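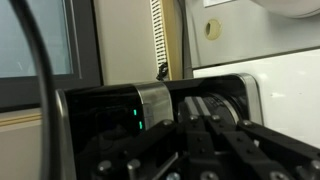 About Mirstead

Home
About us
Phone repairs
Trade-in and resale
Business accounts
Contact

Mirstead is an independent repairer and reseller of mobile phones and tablets. The company was founded in 2000 by Hamish Imrie as a single service counter in Borside, at a time when most of the work consisted of replacing aerials, keypads and worn-out batteries. It remains privately owned and is still managed by its founder.

The company now has a head office and central workshop at Galbraith, and customer counters at Borside and Mullthorpe. It employs 73 people across the three sites. Repairs are carried out at the Galbraith workshop, with the exception of screen protectors, SIM trays and certain battery replacements, which may be completed at the counter while the customer waits.

What we do

Mirstead repairs phones and tablets of all the major makes, including many models that are no longer supported by their manufacturers. Our technicians replace screens, batteries, charging ports, cameras, speakers and back glass, and can undertake board-level work where a written quotation has been accepted. At present our parts store holds components for 678 models. Where a part is not held in stock, the customer is told the expected delivery date before the device is booked in.

We also buy used handsets from the public and from organizations replacing their fleets. Each handset is erased, tested and graded before it is offered for sale. Handsets that do not meet our lowest grade are dismantled for parts or sent to a licensed recycler.

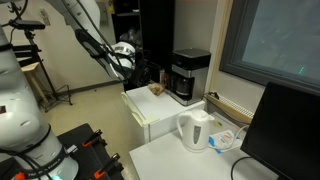

Our history

The Borside counter traded alone for its first years and was extended twice as demand for handset repair grew. The arrival of touchscreen phones changed the nature of the business considerably. Glass replacement soon became the largest part of our work, and a separate workshop was needed to keep dust away from open displays. Premises were taken at Galbraith for this purpose, and the head office moved there shortly afterward.

The Mullthorpe counter was opened in response to requests from customers in the north of the district, many of whom had been sending their phones to us by post. The postal service continues and is available to customers at any address in the country. Prepaid packaging may be requested from either counter or by telephone.

Business accounts were introduced in June of the year following the Mullthorpe opening. Account holders include schools, building contractors, two courier firms and a regional health service. They receive a monthly statement and have access to loan handsets during repair.

Our people

New technicians complete a period of supervised training at Galbraith before they are permitted to work on customers' devices. Training begins with the safe handling of lithium batteries and proceeds to disassembly, adhesive work and soldering. A senior technician signs off each stage. Counter staff receive separate instruction in fault diagnosis, data protection and the preparation of estimates.

Applications for training positions are accepted throughout the year. No previous experience in electronics is required, although good eyesight (corrected or otherwise) and a steady hand are an advantage.
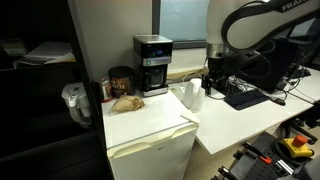
Our commitments to customers

A written estimate is provided before any chargeable work begins. If further faults are found once a device has been opened, work stops until the customer has agreed to a revised estimate. There is no charge for an estimate that is declined, except where a device has suffered liquid damage and must be cleaned before it can be assessed.

Customers are asked to back up their data before handing over a device. Our technicians do not open photographs, messages or accounts in the course of a repair. Where a passcode is needed for testing, it is recorded on the job sheet only and the sheet is destroyed when the device is collected.

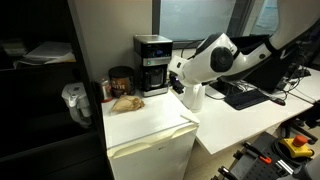
Devices are kept in locked storage outside working hours. Any device not collected within the period stated on the receipt is held while we attempt to reach the owner by telephone and by letter.

Complaints should be addressed in the first instance to the manager of the counter concerned. A written reply will be sent within 7 working days. A customer who is not satisfied with the reply may ask for the matter to be reviewed by Mr. Imrie.

Environmental policy

Mirstead favours repair over replacement wherever the cost to the customer is reasonable. Batteries, circuit boards and display glass are separated at the Galbraith workshop and collected by licensed carriers. Outgoing parcels are packed in recycled cardboard.

Page last reviewed March 2020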